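町の掲示板 > 暮らしと道具 > 古いパソコンを静かに長く使う話

投稿者: ohlah_a
件名: 夏の間、古いデスクトップを居間で使いたいです

はじめまして。アニコー・オラーフ(Anikó Oláh)と申します。ハンガリー出身で、日本に住んで7年目です。日本語の文章はまだ勉強中ですので、おかしいところがありましたら遠慮なく直してください。

相談したいのは、居間に置いているデスクトップパソコンの音と暑さのことです。私は家で翻訳の仕事をしています。仕事用の部屋は西向きで、8月は午後2時を過ぎると座っていられません。それで、夏の間だけ机を居間に移しました。居間は涼しいのですが、家族がテレビを見ますし、娘が宿題をしますので、パソコンの音が急に気になるようになりました。

機械は中古で買ったものです。翻訳の辞書ソフトと、表計算と、メールだけですから、速さには不満がありません。買い替えをすすめる友人もいますが、私はまだ動くものを捨てるのが苦手です。祖母がそういう人でしたので、影響を受けたのだと思います。

質問は次の通りです。
中の掃除はどのくらいの間隔でするのがよいですか。
CPUの上に塗るグリスは、掃除のたびに塗り直すべきですか。
静かにするために、先に手をつけるところはどこですか。

どうぞよろしくお願いいたします。

----------

投稿者: 縁側の猫背
Re: 夏の間、古いデスクトップを居間で使いたいです

オラーフさん、はじめまして。日本語、まったく問題ありませんよ。

掃除は家の環境によります。うちは犬がいるので季節ごと、妻の実家は年に一度で足りています。床に直に置いているなら、まずそこをやめてください。床から少し上げるだけで、吸い込むほこりの量が変わります。古い踏み台でも何でもいいです。

グリスは、クーラーを外したら必ず塗り直しです。外さないなら触らなくてよろしい。「ちょっと持ち上げて見て戻す」が一番よくないです。

----------

投稿者: kikai_suki
Re: 夏の間、古いデスクトップを居間で使いたいです

音が気になるなら、先に音の種類を聞き分けるといいと思います。

低い「ブーン」なら大きめのファンか、机との共振。高い「シャー」なら小さいファンの風切り音。「カリカリ」ならハードディスク。これで対処が全然違います。机に手を置いてみて震えているなら、下に厚手のフェルトを敷くだけで半分くらい解決することもあります。

あと、買い替えをすすめる友人の気持ちもわかります。古い機械は電気も食うので。

----------

投稿者: ohlah_a
Re: Re: 夏の間、古いデスクトップを居間で使いたいです

お二人とも、ご丁寧にありがとうございます。

昨夜、家族が寝てから耳をすまして聞いてみました。「ブーン」と「シャー」の中間のような音です。このような音を日本語で何と書けばよいのか、しばらく悩みました。「フォー」でしょうか。机に手を置くと、たしかに少し震えています。

今は床に置いていました。娘の使わなくなった踏み台がありますので、載せてみます。

電気のことは考えていませんでした。メーターを見る道具は、どこかで買えますか。

----------

投稿者: スヴェンヤL
Re: 夏の間、古いデスクトップを居間で使いたいです

こんにちは、スヴェンヤ・ランツ(Svenja Lanz)です。私も外国人で、同じような部屋で暮らしていますので、書かせていただきます。

少し違う意見になりますが、私は掃除やグリスの前に、置き場所の空気の流れを考えるべきだと思います。居間の家具の間に押し込んでいませんか。私は以前、本棚とソファの間の狭いすき間に本体を置いていました。中をどんなにきれいにしても、夕方になるとファンが大きく回りました。本体の後ろから出た暖かい空気が、すき間にたまっていたのです。本棚を少し動かしましたら、静かになりました。

電気の消費を測る道具は、コンセントと機械の間にさす形のものがあります。私はフォドール(Fodor)という店の通販で買いました。表示が小さいので、眼鏡が必要です。

----------

投稿者: 縁側の猫背
Re: Re: 夏の間、古いデスクトップを居間で使いたいです

スヴェンヤLさんの言う置き場所の話は賛成です。ただ「掃除の前に」というのはどうかな。何年も開けていない中古なら、まず開けて現状を見るのが先だと私は思います。ほこりが詰まっていたら、どこに置いても同じです。

----------

投稿者: スヴェンヤL
Re: Re: Re: 夏の間、古いデスクトップを居間で使いたいです

縁側の猫背さん、おっしゃることは理解できます。しかし、慣れていない人にとって、ふたを開けることは小さなことではありません。私は初めて開けたとき、元に戻すのに一晩かかりました。お金もかからず危なくもないことから始めるのが、私は親切だと思います。順番の問題であって、掃除に反対しているのではありません。

----------

投稿者: grul
Re: 夏の間、古いデスクトップを居間で使いたいです

横から失礼。グルルウッド(Grulwood)の木の台を使ってます。脚が高くて下がスカスカなので掃除機のヘッドが入る。見た目も居間向き。値段はちょっとします。踏み台があるなら踏み台で十分。

----------

投稿者: kikai_suki
Re: Re: 夏の間、古いデスクトップを居間で使いたいです

台の話が出たので。うちはエヴトン(Evton)の台車型にしていたんですが、キャスターが共振して逆にうるさくなりました。ロックしてもだめでした。静かさが目的ならキャスターなしをすすめます。

----------

投稿者: ohlah_a
Re: 途中の報告です

皆様、報告いたします。

まず、お金のかからないことから始めました。踏み台に載せ、その下に古いフェルトの鍋敷きを切って敷きました。それから、カーテンのそばから離しました。机の震えはなくなりました。「フォー」という音は残っています。ですが、夫は「前より気にならない」と言っています。夫は耳があまり細かくないので、参考になるかどうかわかりません。

次に、ふたを開けるかどうか迷っています。縁側の猫背さんとスヴェンヤLさんのご意見を何度も読み返しました。どちらも正しいように思えて、困っています。

通っている市民センターに、家電の修理を習う集まりがあると聞きました。そこで見てもらうのは変でしょうか。

----------

投稿者: 縁側の猫背
Re: 途中の報告です

変じゃないです。むしろそれがいい。隣に慣れた人がいれば、開けるのは難しくありません。電源コードを抜いて、開ける前に金属のところを触って静電気を逃がす。それだけ忘れなければ大丈夫。

スヴェンヤLさん、先日は言い方がきつかったかもしれません。順番の件は、ご本人のやり方で正解だったようですね。

----------

投稿者: スヴェンヤL
Re: Re: 途中の報告です

いいえ、きついとは感じませんでした。ありがとうございます。

オラーフさん、もし集まりに行かれるなら、外したねじの置き場所を先に決めておくとよいです。私は製氷皿を使います。ねじを外した順番に、左から一つずつ入れていきます。

----------

投稿者: もりもと屋
Re: 夏の間、古いデスクトップを居間で使いたいです

修理の集まりに行っている者です。グリスのことがまだあまり出ていないので書きます。

クーラーを外したら、CPUの表面に残った古いグリスを拭き取ってから新しいのを塗ります。無水アルコールを紙に少しつけて、こすらずに拭く。塗る量は米粒ひとつ。はみ出すほど塗るのは間違いで、足りないのも間違いです。うちの集まりではオスヴェル(Osuvell)の小さいチューブを共同で買っています。一本300円でした。

CPUはソケットから抜かないこと。金具はそのままで、上だけ拭いてください。
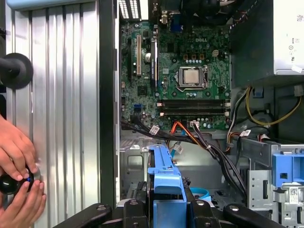
DELLのタワー、クーラーなしの状態。基板のロゴの少し下、四角い銀色がCPU。

クーラーを戻すときは、ねじを一か所だけ締めきらないで、対角に少しずつ。片側だけ先に締めると傾きます。

----------

投稿者: kikai_suki
Re: Re: 夏の間、古いデスクトップを居間で使いたいです

米粒派ですか。私は薄く伸ばす派です。古いカードの角で全面に伸ばしたほうが、塗り残しが見えて安心です。

----------

投稿者: もりもと屋
Re: Re: Re: 夏の間、古いデスクトップを居間で使いたいです

伸ばすと空気をかむことがあるので、私は真ん中に置いて押さえるだけにしています。まあ、翻訳と表計算の使い方なら、どちらでも差は出ないと思います。好きなほうで。

----------

投稿者: grul
Re: Re: Re: Re: 夏の間、古いデスクトップを居間で使いたいです

伸ばす派に一票。理由は特にない。

----------

投稿者: ohlah_a
Re: 二回目の報告です

こんばんは。集まりに行ってまいりました。

ふたを開けて、皆さんが少し笑いました。ファンの羽根に、灰色の毛布のようなものがついていたのです。私の家には動物がいませんので、前の持ち主の方が何か飼っていたのかもしれません。筆と、手で押す空気のポンプで、外に出てから掃除しました。ファンは指で軽く押さえて、回らないようにしながら風を当てるのだと教わりました。知らなければ、勢いよく回して喜んでいたと思います。

グリスは、今回は塗り直しませんでした。クーラーを外さなくてもほこりが取れたからです。縁側の猫背さんの「外さないなら触らなくてよろしい」という言葉を守りました。kikai_sukiさんと、もりもと屋さんの米粒の議論は、次の機会のために紙に写しておきました。

家に帰って電源を入れましたら、「フォー」が「スー」になりました。これは日本語で合っていますか。娘は「ファーじゃない?」と言いますので、家の中でも意見が分かれています。

フォドールの測る道具も届きました。辞書と表計算を開いている時の数字は、思っていたより小さかったです。電源を入れてすぐの時がいちばん大きく、151ワットと出ました。その後はずっと低いままです。

----------

投稿者: kikai_suki
Re: 二回目の報告です

「スー」で通じます。いい音になりましたね。

起動時の数字は一瞬なので気にしなくていいです。電気代は使っている時の数字に時間をかけて計算してください。それで気にならない額なら、買い替えの件は私の負けで結構です。

----------

投稿者: スヴェンヤL
Re: 二回目の報告です

おめでとうございます。外で掃除をなさったのは、とてもよいと思います。私は台所でして、後で大変でした。

ドイツ語にも「スー」のような音の言葉がありますが、書くと長くなります。日本語は短くて便利です。

----------

投稿者: 縁側の猫背
Re: 二回目の報告です

よかった。毛布は見てみたかったです。

涼しくなって仕事部屋に戻すときも、踏み台は一緒に持っていってください。西向きの部屋なら、直射日光が本体に当たらない側に。

----------

投稿者: ohlah_a
Re: Re: 二回目の報告です

はい、踏み台も持っていきます。娘が「返して」と言わなければ、ですが。

電気代を計算してみましたら、私が毎日飲んでいるコーヒーよりずっと安いことがわかりました。友人にもそのように伝えます。

もう一つだけ質問してもよろしいですか。ハードディスクを新しい種類のものに替えると、もっと静かになると集まりで聞きました。中の辞書を一つも失わないで移すことは、素人にもできるでしょうか。辞書には私が長い間に書き足した言葉がたくさん入っていて、それだけは失うことができません。

----------

投稿者: もりもと屋
Re: Re: Re: 二回目の報告です

できます。ただ、その前に辞書のファイルだけ、別のところに2か所コピーしてください。USBメモリと、もうひとつ何か。移す作業の話はそれが済んでからにしましょう。長くなるので、新しく題を立ててもらえますか。

----------

投稿者: ohlah_a
Re: Re: Re: Re: 二回目の報告です

承知いたしました。今夜コピーをして、明日新しい題で書きます。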